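Porkulcombe Bench Automation

Last edited 6 August 2021 by the Stenik Local Industry Wiki

Bench automation at Porkulcombe refers to the use of small robotic arms at the Stenik repair works, a firm that mends and recalibrates shop scales. The arms were brought in one January to take over the fetching, holding and passing of small items, work the staff had done for years without knowing it had a name. The works employs 56 people, the same number as before the arms came, although several now have different job titles and one has two.

The first arm, known on site as Pravden after the bench it was fixed to, was meant to save each fitter four hours a week. A review found that it did so, and that most of the time saved went on looking after Pravden. Management described this as a settling-in period. It lasted seven months.
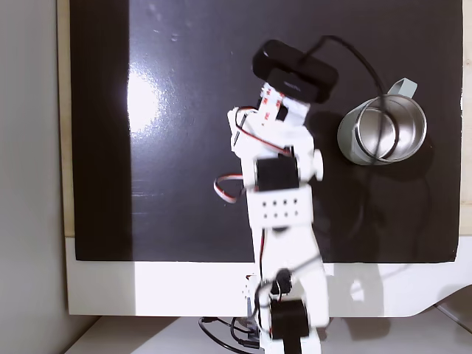

A bench arm at work beside a green mug with a steel interior.

Staff opinion has been mixed. Older fitters said that the work had become quieter and that they missed having a reason to walk across the room. Younger ones were trained to set up the arms and received a small rise in pay, which they considered too small. Tea breaks, once taken whenever a job allowed, now follow a timetable, as the arms can be left to run but are not supposed to be left alone – a distinction that takes up over a page of the staff handbook.

The Vasylenko agreement, named after the meeting room in which it was signed, states that no post may be removed on account of an arm and that any fitter may switch one off without giving a reason. The second clause is used more often than the first.

Comments

benchmouse: Seven months is generous. Ours was still settling in when I left.

Tilly_P: The handbook page is real. I have read it twice and am still unsure whether I can go to the loo.

oldscales: Article should mention the parking.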